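Pre-event inspection checklist: gaming room and LAN stations
Site: Trerden Games Room, upper floor
Inspector: Phong Cù
Date of inspection: February 23, 2026
Previous inspection: July

Mark each line P (pass), F (fail) or N/A. Comments are required against every F and are optional elsewhere. Stations marked F stay unplugged until signed off.

Section 1. Mains supply and cabling

1.1 Wall sockets free of cracks and scorching: P
1.2 Extension leads not joined end to end: F
Comment: Row B, left side. A second lead had been added to reach the console shelf. Removed. The shelf is to move closer to the wall socket before the next booking.
1.3 Plug fuses match appliance rating: P
1.4 Controller charging docks on a separate lead from the displays: P
Comment: One Donati dock has a loose foot. It charges normally. Stick the foot back on.
1.5 Cable covers fitted across walkways: P
Comment: The cover by the door has lifted at one end — tape renewed, but the adhesive strip underneath is worn out and should be replaced.
1.6 Network cables clear of chair wheels: F
Comment: Two stations in row A. Outer sheath crushed on one cable, which was cut up and binned. The other was rerouted behind the desk leg.

Section 2. Consoles and displays

2.1 Console vents clear on all sides: F
Comment: Game cases stacked against the rear vent of the console at the far end of row B. Cases belong in the rack. This was also noted in July.
2.2 Displays fixed to stand or bracket, no movement when pushed lightly: P
2.3 Wall bracket bolts tight: P
2.4 Handheld units: no swelling of the battery or back panel: P
Comment: Grodix handheld has a scratched screen and a stiff left shoulder button. Neither is a safety fault. Left in service.
2.5 Memory cards labelled and stored in the tray: N/A

Section 3. Desktop computers

3.1 Side panels fitted and secured while in use: P
3.2 Unit disconnected from the mains before the panel is removed: P
3.3 Power supply label legible: P
3.4 Fans turn freely, no cable touching the blades: P
Comment: Ties on the fan lead in station 2 are brittle. Replace at next service.
3.5 Expansion cards seated and held by the bracket: P
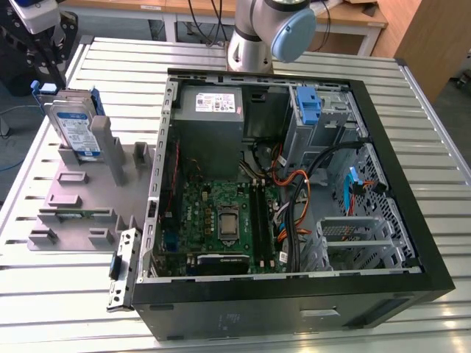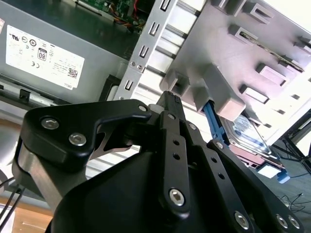
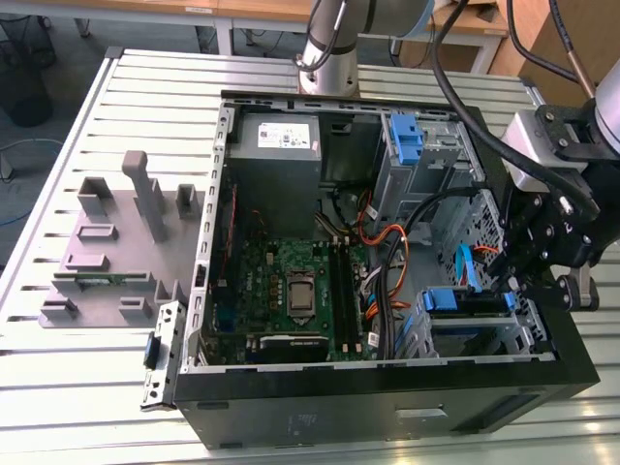
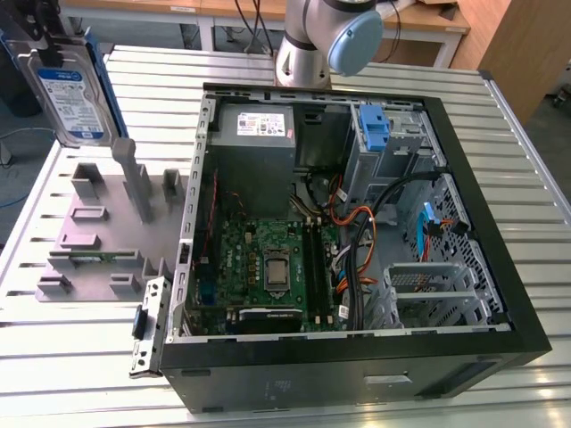 Desktop computer with the side panel off.

3.6 Dust removed from filters and heatsinks: F
Comment: Filters in row A are heavily loaded. Clean outside the room, not at the desk. Hold the fan still when using the air duster.
3.7 No unused screws or blanking plates left inside the case: P
3.8 Front USB ports undamaged: F
Comment: One port at station 2 has a bent tongue. Covered with tape. Players should use the rear ports until the part is fitted.

Section 4. Headsets, seating and motion play

4.1 Headset cables intact at both ends: P
4.2 Ear cushions wiped between users: P
Comment: Wipes were nearly finished. A pack of 200 is on order, to be kept in the drawer under the sign-in desk.
4.3 Chair gas lifts hold height under load: F
Comment: One chair in row B sinks slowly. Withdrawn from use and labelled.
4.4 Virtual reality area marked out on the floor, boundary set in software to match: P
Comment: The Plerneo headset had kept an old boundary from the previous room layout. Cleared and drawn again. Staff should check this after any furniture is moved — the headset gives no warning if the stored area overlaps a desk.
4.5 Wrist straps fitted to motion controllers: F
Comment: One strap missing. That controller is not to be issued.
4.6 Flashing image warning displayed at the entrance: P

Section 5. Fire and exit

5.1 Exit route clear to full door width: P
5.2 Extinguisher suitable for electrical equipment, pin and seal present: P
5.3 Main isolator reachable without moving furniture: F
Comment: Arcade cabinet blocks access. The cabinet is 1950 mm tall and needs two people to shift it. Move it 500 mm to the left and mark the floor.
5.4 Emergency lighting test: P

Actions before opening

Items 1.2, 2.1 and 5.3 must be closed before any players are admitted. Items 3.6, 3.8, 4.3 and 4.5 may remain open provided the equipment concerned is kept out of use or restricted as noted. Item 1.6 was closed during the inspection.

Repeat the checks in sections 1 and 5 on the morning of the event, after the stations are set up. Keep the completed sheet with the booking form.

Signed: Phong Cù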